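Repacking the small instrument case

I have put this off since August. The blue case has been my grab-and-go kit for bench work for a few years, and over that time it had turned into a bag of things I once needed. Last week I looked for the fine tweezers, found three pairs of blunt ones, and decided to do the whole thing again from the beginning.

Some background for anyone who landed here from the soldering posts. The case is a soft one, blue outside, with a white zipper that lets it open flat like a book. I bought it secondhand from Sarpong, the surplus place near the bus depot, in a box of mixed pouches priced at ten dollars for the lot. There was no label in it. I assume it was made for dental or manicure instruments, going by the pocket sizes. I use it for hand tools under 160 mm and a few measuring items.

Step one was emptying it. I took everything out and sorted it on a tray by whether I had used it in the past year. The rejects:

Two pairs of tweezers with bent tips. A steel rule with the first few graduations worn off. A dental pick I never liked. Four loose blades wrapped in tape. A Kudard pin vise with a collet that no longer grips anything below 1 mm. A folded receipt, illegible.

The pin vise went in the spares drawer for its body, and the blades went in the sharps tin.

Step two was cleaning. The inside is a smooth plastic, so this is easy in principle. The pockets are the slow part. Dust and solder crumbs collect at the bottom where the welded seams meet, and a cloth won't reach them. I used a flat half-inch brush, dry first, then a second pass with a cotton swab and a few drops of dish soap in warm water. I did not use isopropyl on the clear pockets. I did that once on a different pouch and the plastic turned stiff within a month. It may have been a coincidence, but soap does the job.

Zipper teeth got an old toothbrush. I have read advice to wax them. I rubbed a candle stub along the last case I owned and it picked up lint for the rest of its life, so I leave them plain now.

After that I left the case open on the table overnight. Any water left in those pockets ends up on the tool steel, and rust on the inner faces of a pair of tweezers is a nuisance to remove.
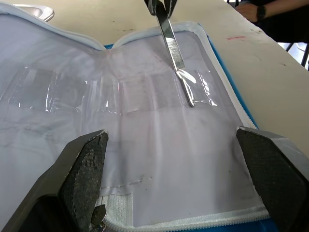 The case laid open, clear pocket strips across both panels.

The plastic has creases down its length that I have not managed to remove. I tried leaving it under a stack of books (Mariama Wumbei's suggestion, in the comments on the last post) and the panels did come out flatter, but the long creases stayed. They do no harm. The fold is shallow enough that the two sides still close without pushing against each other.

Step three was deciding what goes back. My rule is that a tool needs a slot of its own. When two tools share a pocket, the tips touch, and that is how I ended up with blunt tweezers in the first place. The pockets differ in width, so the layout is mostly a matter of matching widths. I measured the tools at their widest point with calipers and wrote the numbers down before putting anything in, which took a few minutes and saved a lot of shuffling.

The left side now holds the gripping tools: fine straight tweezers, curved tweezers, and a small pair of flat-nose pliers in a wide pocket. The pliers are the heaviest item in the case, so I keep them away from the fold. The narrow section beside the fold bulges a little, and anything thick there makes the case spring open as you start the zipper. I put a single scriber in it, tip down, with a short length of heat-shrink over the point.

The right side has the measuring and cutting items: a six-inch rule replacing the worn one, a scalpel handle with no blade fitted, a pin vise from Ruder to replace the Kudard, and a brass brush. The rule stands taller than the pocket by a good margin. It stays put once the case is shut, but it will slide if you open the case upside down. I may cut a strip of elastic for it.

Total weight with everything in place is 282 grams on the kitchen scale. I don't have a figure for the old load, but the difference is noticeable in the hand.

A few notes on tip protection, as it came up last time. Heat-shrink works well if you don't shrink it fully. Warm it just enough that it slides on and off with slight resistance. Silicone caps also work but they vanish. For the tweezers I use a short piece of clear aquarium tubing that holds both arms together, and that also keeps the tips aligned in the pocket.

I looked at buying a rigid replacement while I was at it. Pillico sells a hard-shell version with foam inserts for 39 dollars, and the foam is a reasonable idea if your tools never change. Mine do. Cut foam is committed to one set of outlines, and it holds grit. Clear pockets let me see whether a tool is missing before I zip up, and for a kit that moves between the garage and the kitchen table that is the feature I care about most.

The one thing I would change is the zipper pull, which is small and hard to work with gloves on. A loop of paracord through it would help, and I have some somewhere — probably in the drawer with the pin vise body.

Still to do: label the scalpel blades, find or make the elastic strip, and write down the caliper numbers somewhere other than the back of an envelope. I also want a piece of 1000 grit paper in there, cut narrow and folded once, for touching up tips. It should fit behind the rule.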